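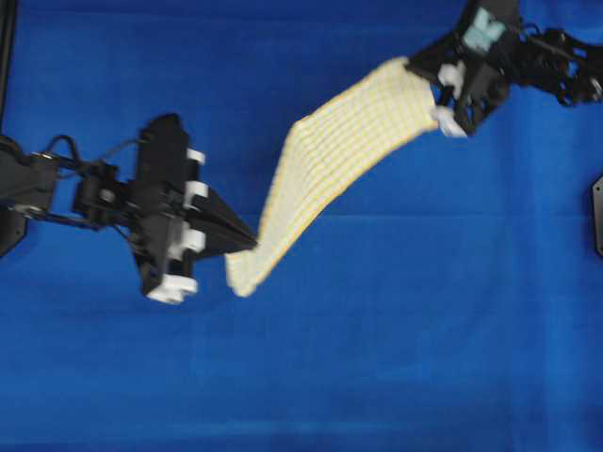 Two arms of the Wallin rig with a checked cloth stretched between their grippers.

The Wallin rig is a two-armed robot for handling cloth, built in a shared workshop in Gravby. It was begun by Torbjørn Lindholm and Maj-Britt Sjögren, both members of the workshop, and is used mainly for practice in picking up, spreading and folding small household textiles. The name comes from the former hardware store in which the workshop is housed.

History

Lindholm built the first arm at home as a winter project and moved it to the workshop in July, when a bench became free. A single arm could lift a napkin but could not open it out, and Sjögren began work on a matching arm the same month. Wálter Cárdenas joined later and rewrote the control program, known as Jisora, so that both arms could be run from one computer. The project log lists 1,293 cloth trials up to the end of the second building season.

Construction

The arms are largely black and are mounted facing one another across the work area. Many of the smaller parts were printed in the workshop. Gripper parts are treated as consumables, and members are asked to log each replacement. The design files are shared with a sister workshop in Ploltstead, where Riku Matsuda maintains a second copy of the rig with shorter forearms.

Plain-colored backgrounds are preferred for cloth work. Early trials on a bare bench gave poor results, as the program often lost the border of pale fabrics.

Operation

In the standard exercise, each gripper takes one corner of the cloth. The arms then move apart until the fabric is under light tension, and the cloth is lowered and laid down. Checked fabric is favored for teaching – a bend or twist shows at once in the lines of the pattern, and an operator can correct it by eye.

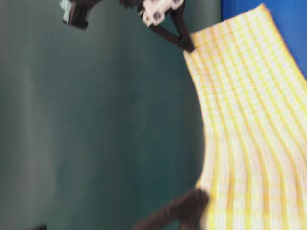 Fixed-camera view of the checked cloth during handling. The edge bows inward between the two points of contact.

The most common fault recorded in the log is uneven tension, in which one side of the cloth folds over on itself as the arms separate. Cárdenas reduced the default speed to address this, and later versions of Jisora also pause before the cloth is lowered.

Use and access

The rig is open to members on Friday evenings after a short safety course given by Gunnel Blomqvist. Operators must remain within reach of the stop button while the arms are powered.

See also: Jisora (control program); Ploltstead workshop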